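Day 12 of the walking boot, and the swelling in my ankle is mostly gone by morning. It comes back after supper if I've been on it too much. Rochelle Oyelaran, my physical therapist over in Clevden, wants me doing the towel stretch twice a day and the heel raises sitting down only. I skipped two days in May with the other foot and paid for it, so I'm keeping a chart on the fridge this time.

I'm still icing for 19 minutes because that's how long my show runs without the ads.
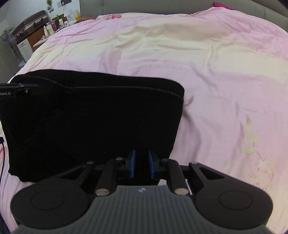 Next appointment is in seven days. She'll check how far I can bend it and decide about the brace.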